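Home | Explore | Walks & Tours | Ferries | Help | My Trips

We use cookies to remember your language and your saved walks. Accept | Manage settings

Kiani Harbor Audio Guide - User Manual
Section 2: Setting up your first walk

Welcome to the fun part! Once your handset is charged you can have the Old Harbor walk loaded and ready before the next ferry comes in. The walk starts at the Silis ferry landing and finishes by the lighthouse steps at Zedport, with plenty of places to stop for a coffee or just watch the boats (please do, it's a wonderful stretch of water).

Before you start
You need the handset, the earphones and the booking code from your Wastora confirmation email. The code is printed under your name.

1. Hold the side button until the screen lights up and you hear two short tones.
2. Choose your language. You can change it later under Settings > Voice.
3. Type in your booking code and press OK.
4. Pick Old Harbor from the list of walks and press Download. Stay on the landing's Wi-Fi until the bar is full.
5. Plug in the earphones and press Test. You'll hear Nusrat Malik, who narrates the whole walk, saying good morning (even if it's late afternoon!).

Note: The walk takes up 373 MB. If the handset says it is full, go to Settings > Storage and remove a walk you've finished. Your saved stops stay in your account.
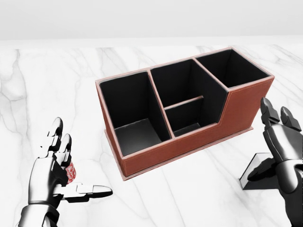 6. Stand near the blue ticket window and wait for the location arrow to stop spinning.
7. Press Start. The first story is about the fish auction, and it's a great one.
8. Walk along the quay at your own speed. Each story begins on its own when you come within 15 meters of a stop - no need to keep looking at the screen.

Caution: The handset can handle a bit of spray, but don't use it in heavy rain or set it down on the harbor wall. Keep one ear free where the walk crosses the tram tracks.

Note: Between the rope works and the swing bridge there is a gap of around 300 meters with no stories. The handset is still working. Enjoy the view, and look out for seals off the breakwater!

If the swing bridge is open
Press Pause and wait behind the barrier. In July the bridge opens more often, and on a Friday evening you may get to see the racing yachts go through. Press Resume on the far side.

If you skip a stop
Open the map, tap the stop and press Play. Parveen Satti's bonus story about the night ferry can only be played this way, so tap the small lantern next to stop 2 to hear it.

Continue to Section 3: Sharing a walk with a second handset

Share 15 | Comments 2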